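Notebook, Julside workshop, February

Pravoner payload bench – release mechanism and antenna boom

Started at 8:40. Hammad had left the boom clamped overnight with the dummy mass on the end, 170 g, and the tip had come down 2 mm by the dial gauge. Took the mass off and it recovered to within 0.5 mm by mid-morning. Left it unloaded for now. Chi-keung thinks the creep is in the root hinge and the tape itself is fine. I'm inclined to agree but want to see it repeated with the spare hinge before we write that down anywhere official.

Burn wire tests. Ran the release circuit on the flight-spare board at 7.4 V. First four cuts were clean. Fifth cut hung up: the line parted but the frayed end caught under the edge of the door and held it shut until I touched it with a plastic pick. Same behaviour Mieke described on the Omance unit last year, where they ended up rounding the door edge and moving the tie point inboard. Have asked her for the drawing. In the meantime I dressed our edge with 600 paper and ran three more, all clean, which isn't enough to say anything.

Resistor value: the sheet in the binder is out of date. It's been changed on the board and someone has pencilled the new figure beside the old one with no initials. Please initial things.

Spent an hour after lunch reading the old lunar probe failure reports Baltazar printed out. Worth a look for anyone working on release and deployment. The early missions lost a lot to things that had passed on the bench, and the write-ups are blunt about which tests were skipped for schedule. I've put the pages with the separation faults in the front pocket of the blue folder.

Thermal: the small chamber is booked by Kramer until the end of the month, so the cold release test slides. Wilma is asking if we can have it overnight. We need 61 minutes of soak at the low setpoint by the current procedure (60 plus one for the door switch to settle, don't ask me, it was like that when I got here).

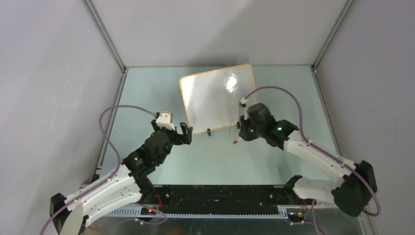 If we do get the chamber overnight, somebody has to stay for the first pull-down. I can do it any night but the first. The harness needs re-taping where it passes through the port, and the grey connector is to be checked for bent pins before it goes in – one of them was straightened in the last round and I don't trust it.

Stock: burn line is down to the last spool, part 1707 on the shelf list. Ordered two. Also out of 2 mm heat shrink in clear. There's plenty of black but you can't see the joint through it.

To do:
Swap in the spare root hinge and repeat the overnight sag, same mass
Get door edge drawing from Mieke
Fix the resistor value in the binder and date it
Ten more cuts on the dressed edge, logging line tension each time
Ask Wilma about the chamber again

Packed up at 5:15. Boom stowed, supply off, board back in its anti-static bag in the second drawer.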